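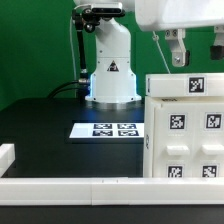 About Drunier

Drunier makes marked objects and work surfaces for laboratories, test rooms and technical schools. The range covers containers, blocks, printed marker sheets, tabletops, edge rails and backdrops. All of it is made in our shop in Maltitz, where we also keep the drawings and the print files.

The company was founded by Corina Lanz and Gion Thaler. The first product was a flat marker sheet for a university test bench. Customers who bought the sheet then asked for boxes and blocks with the same markers on the sides, and those now make up the larger part of our work. We currently employ 26 people and carry 154 standard parts.

What we make

Marker sheets are printed matte, single-sided, in black on white. Each batch is measured before it is packed, and a sheet with a blurred or stretched edge is rejected. Standard layouts have one, four or nine markers. Other layouts are printed to order from a customer file, in runs of up to 500 sheets.
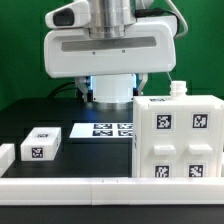
Containers and blocks are drawn in house and finished in plain white. Customers can choose the position of each marker, and most choose a front face and a top face so that the object can be found from two sides. The large cubic container with beveled corners carries four markers in a two-by-two grid on its front, with a pair of small rectangular handles between the upper and lower rows and a threaded neck on top. The sheet lying on the tabletop uses the same two-by-two grid. Smaller blocks have room for a single marker per face. Marker size is always given on the drawing as the outer edge of the black border, and the white margin is dimensioned separately.

Tabletops and surroundings

A marker is only as readable as the area around it. We supply tabletops in black, edge rails in white and backdrops in green or gray. Backdrops are delivered on a roll or fixed to a panel. For most rooms we recommend the panel, as rolled material tends to keep a wave near the bottom edge for several weeks after hanging.

Rails are supplied in straight segments and joined on site. They keep loose parts on the table and give the front edge a straight line that is easy to measure from. Please state the table length at the time of ordering, including any overhang - the segments are cut here and should not be shortened with a hand saw.
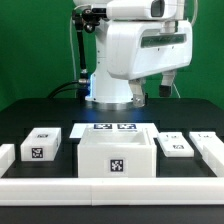
Gloss is checked on every surface we deliver. A tabletop that reflects a ceiling light can hide part of a marker lying on it, so our black finish is tested under lamps at three angles before it leaves the shop. The same test applies to replacement tops. Hermine Hollenstein is responsible for surface testing and can send a small finish sample on request.

How we work

Inquiries are answered by the person who will draw the part. Konrad Grabner handles containers and blocks, and Guoqing Bai handles sheets and print files. A drawing is sent for approval before anything is cut or printed. Changes after approval are possible until production starts, and after that they are treated as a new order.

Every part has a drawing number on its underside or reverse. Drawings stay on file, so a single block from an older set can be replaced without ordering the full set again.

Deliveries and visits

Goods are packed flat where possible. Sheets are shipped between stiff boards, in packs of 200 or less. The shop can be visited by appointment until 4 p.m., except in April, when we take inventory.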